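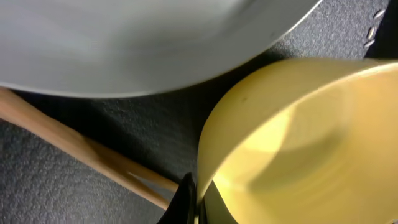
La pinza del kit Lasdale junto al cuenco amarillo, con los palillos al lado.

Probamos el kit de manipulación Lasdale: informe del proyecto Benia

Vale, empiezo por el precio, que es lo primero que me preguntó todo el mundo en clase. El kit básico cuesta 523 euros con el brazo, la pinza de dos dedos, la cámara de muñeca, la fuente de alimentación y un año de acceso al software. El departamento lo compró para la asignatura de Proyectos y nos lo dejó a nosotros durante el trimestre, con una condición: entregar un informe que sirviera para decidir si se compran más. Pues es este.

Nuestra tarea era recoger una mesa después de comer. Suena a poca cosa y nos comió el trimestre entero (perdón por el chiste). Queríamos que el brazo cogiera cuencos, vasos y palillos y los llevara a una bandeja, y para eso elegimos vajilla corriente, de la que hay en cualquier cocina, en vez de los cubitos de colores que trae el kit. Los cubitos los coge sin despeinarse, pero con cubitos no aprendes gran cosa.

El montaje

Montar el brazo nos llevó una tarde larga. El manual está bien hasta el capítulo del cableado, donde el dibujo muestra un conector que no es el que viene en la caja; lo resolvimos mirando el foro de usuarios. Los tornillos vienen justos, ni uno de repuesto, así que ojo con perderlos por el suelo. La calibración, en cambio, me encantó: un asistente te va pidiendo posturas, tú mueves el brazo con la mano y él guarda los ángulos. ¡La segunda vez ya la hacíamos de memoria!

Para controlar las pruebas usamos el módulo Nwachukwu, que se vende aparte y cuesta 50 euros más. Graba lo que ve la cámara a la vez que las posiciones de los motores, y luego puedes repetir un intento paso a paso. Yo al principio no lo quería pagar y ahora no me imagino el proyecto sin él. Con el software de serie solo sabes que el agarre ha fallado; con el módulo ves en qué momento se torció la cosa.

Los cuencos

Hicimos 246 intentos anotados, más un montón de pruebas tontas que no apuntamos. Los cuencos fueron lo más agradecido. La pinza baja, un dedo queda por fuera de la pared, el otro por dentro, y arriba. El problema viene cuando hay dos cuencos casi pegados, porque el dedo de fuera necesita sitio y el hueco es muy estrecho. Acabamos programando un empujoncito previo para separarlos. No es elegante, pero sale bien casi siempre.

Los bordes gruesos y redondeados piden abrir la pinza más de lo que sugiere el asistente. El valor por defecto se queda corto y el dedo aterriza encima del borde, con un golpecito seco que al tercer día ya reconocíamos desde la otra punta del aula.
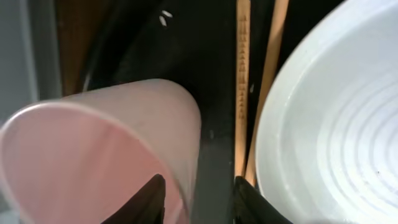

Texto: equipo del proyecto Benia | Melbridge, 25 de diciembre de 2021

El vaso y los palillos

El vaso rosa nos dio guerra, sobre todo tumbado. Es de plástico translúcido y el detector que trae el kit lo confundía con el fondo según le diera la luz, cosa que con los cuencos no pasaba. Cambiamos la lámpara de sitio, volvimos a entrenar con más de 400 imágenes nuestras y mejoró bastante, aunque sigue siendo el objeto en el que menos me fío. Además es ligero: si un dedo lo toca antes que el otro, se va rodando y adiós.

Y los palillos... ay, los palillos. Son finos, quedan casi a ras de la mesa y encima se juntan por las puntas, con lo que el programa a veces los toma por una sola pieza. Para levantarlos hay que bajar tanto que la pinza roza la superficie, y el brazo se para por seguridad. Se puede ajustar ese límite en el menú avanzado, pero está escondidísimo y el manual lo menciona de pasada en un apéndice. El de las muescas se agarraba un poco mejor que el liso, o eso nos parecía; no lo medimos por separado y ya me da rabia.

Los granos de arroz los dejamos fuera del objetivo. Con estos dedos no hay manera, y lo digo después de perder una mañana intentándolo.

Lo que le pediría al fabricante

Unas almohadillas de goma para las puntas, lo primero. Un par de tornillos de más en la bolsa. Que el límite de altura esté en la pantalla principal. Y que la cámara deje fijar la exposición, que con un cuenco claro al lado de una mesa oscura se vuelve loca y te quema la mitad de lo que ves.

¿Lo compraría el departamento otra vez? Yo diría que sí, con el módulo incluido y contando con una semana de pelearse con él antes de la primera práctica. Para un grupo de tres o cuatro personas va muy bien; con más gente alguien acaba mirando el móvil. Dejamos el código, las grabaciones y la hoja de intentos en la carpeta compartida de la asignatura, y el brazo montado en el armario del fondo. Falta una llave Allen pequeña, que hay que reponer antes de que empiece el siguiente grupo.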